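Tovo Home Storage Board > Desks and Work Surfaces
Thread: Black cloth on a table, and standing cups on a mesh holder

natnael_m wrote:
Picking up the January discussion on covering a worn table instead of refinishing it. I used plain black cloth, one long drop, no clips. Table is pushed up to a painted wall. Two issues so far. The fold from storage runs front to back, left of center, and has not relaxed under its own weight. The rest is shallow creasing, which I can live with. Small items vanish against the black.

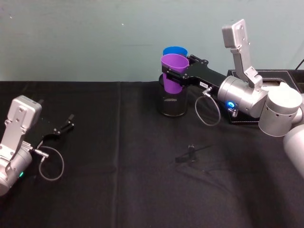

Letay Lemma: Iron it from the reverse side on low before you lay it. Weight alone will not take out a storage fold. I left one under a stack of books for 12 days and the line was still there.

natnael_m wrote:
Fiber content is unknown, so I am reluctant to iron. It has a slight sheen and I suspect a synthetic blend.

amr.shawky wrote:
Then steam it from a distance. Test a corner. I disagree with covering the table at all, for the record. Cloth creeps when you drag things over it. A desk mat with a rubber back stays put and costs less than replacing whatever slides off.

natnael_m wrote:
A mat leaves the edges exposed and the edges are the bad part. On to the second question. I want to keep plastic cups on the table without giving up more surface. The mesh pencil holder has a solid rim, and a tapered cup will stand upright on it. The purple one goes base down at the rim of the holder. 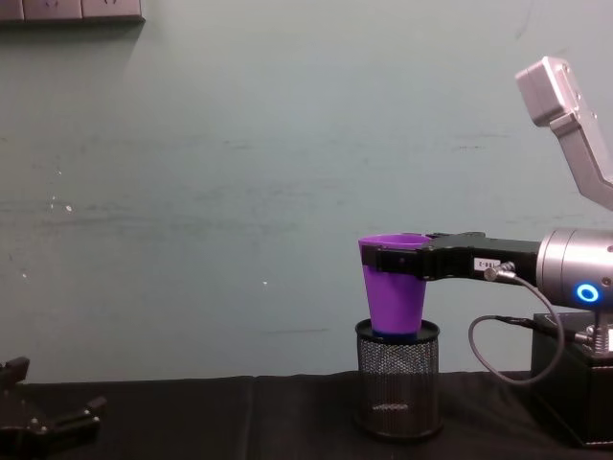
The mouth of the cup stays usable that way, so it can take clips or short pencils. The drawback is that the holder underneath is blocked and anything in it has to wait until the cup comes off. I would use the lower part for spares only.

Berhanu_L wrote:
Stability is the problem. You are raising the load and keeping the same footprint. Fill the lower part first. I put 141 grams of steel washers in mine and it stopped tipping when bumped.

amr.shawky wrote:
Or use two holders side by side. Stacking saves a few square inches and adds a step every time you need a pen.

Berhanu_L wrote:
Depends how often you need the pen. For things touched once a month it is fine.

natnael_m wrote:
Agreed on ballast. I also tried the blue cup on the holder, with the purple one in front of it at a lower level. Blue is easier to find against the black. Purple is acceptable in daylight and poor in the evening.

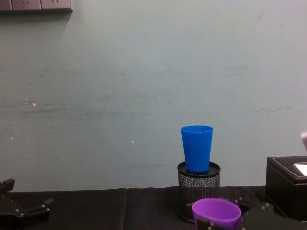

Page 2 of 3

Mahlet Mamo wrote:
Would either color show up better on a gray cloth? I have the Vaditz one in charcoal and everything dark still gets lost on it.

natnael_m wrote:
Light gray, yes. Charcoal would have the same problem as black.

Letay Lemma wrote:
Light gray shows ink. Keep the black and buy lighter cups.

Also, that wall needs a wipe. Scuffs at table height will keep coming back unless you leave a gap behind the table. Two inches is enough.

natnael_m wrote:
Noted. The gap means the cloth needs to hang over the back as well, and I am short on length. Will measure and post again.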